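Chapter 4
Packaging and the Weight of Small Things

When I started teaching this course I opened the packaging chapter with a table of plastics and their numbers, and I could watch the room drift off by the second row. So I've moved the table to the back of the chapter (you'll still need it, sorry!) and we're going to begin with shopping, lunch and garbage, which everybody already knows something about.

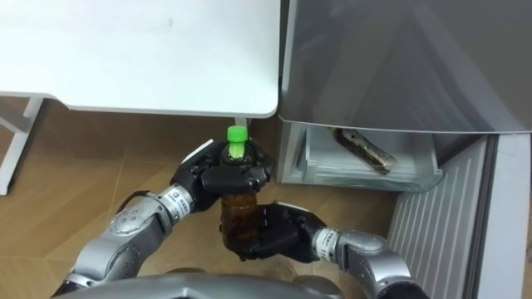
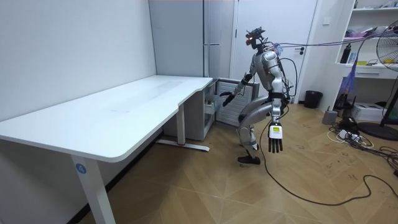
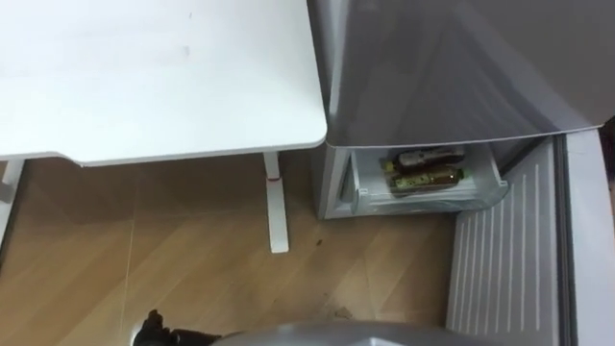
Packaging is a strange sort of product. You pay for it every time, you hardly ever choose it, and most of it is trash within a day of getting home. I got interested in it during my first job, at a small juice and tea company called Rerkisum, where I was hired to answer the phone and ended up spending most of my time on caps. Caps! A drink bottle like the one in the first picture, with the bright green screw cap, looks like a single object when you pick it up, but to the people who make it and the people who have to get rid of it, the cap and the body are separate things. They are usually molded in different places and often from different plastics. Clear drink bottles are commonly made of PET, which is stiff and good at holding in gas. Caps are mostly polypropylene or polyethylene, and those float in water while PET sinks, so a recycling plant can chop everything up together and let a tank do much of the sorting. I remember learning that and feeling a bit giddy about it. I went home and tried it in the kitchen sink with scissors and a shampoo bottle.

My boss at Rerkisum was Heike Hagedorn, and she had one rule for new people, which was that you had to weigh things before you had an opinion about them. I've stolen it for this book. In the first exercise you'll keep every piece of packaging you use from Thursday morning until you go to bed that night, rinse it, dry it, and weigh it on a kitchen scale. Don't change what you eat or drink to make your pile look better. I can always tell, and it's a less interesting pile.

When I did the exercise along with my class in 2016, I ended up with 47 pieces. I'd have guessed a dozen. A lot of them were tiny: the seal under a yogurt lid, the twist tie from the bread, those awful little stickers on pears. Glass was most of the weight and almost none of the count, and for the plastic film it went the other way. Keep that in mind when you read a headline about packaging waste, and check whether the writer is talking about pieces, pounds or truckloads. You can get three very different stories out of one bag of trash.

Volume matters more than people expect, too. Murali Kandasamy, who ran the transfer station in Parnwood when I was visiting places for the first edition, let me stand beside the baler for a whole afternoon. Uncrushed bottles are mostly air, and moving air in a truck costs as much as moving anything else that size. He wanted the bottles flat, with the caps back on, and the place across the county line wanted the caps off. Both had their reasons, which came down to the machines they'd bought, and we'll get to those in Section 4.3.

Before you go on, write down your guesses for these, in pencil:

How many pieces of packaging will you use on your Thursday?

Which material will weigh the most?

Which will take up the most room in the bag?

Keep the page. You'll need it again at the end of Section 4.2, when we sort the class results.

4.1 What a Package Has to Do

Let's start with a plain cardboard box of crackers and ask what would go wrong without it.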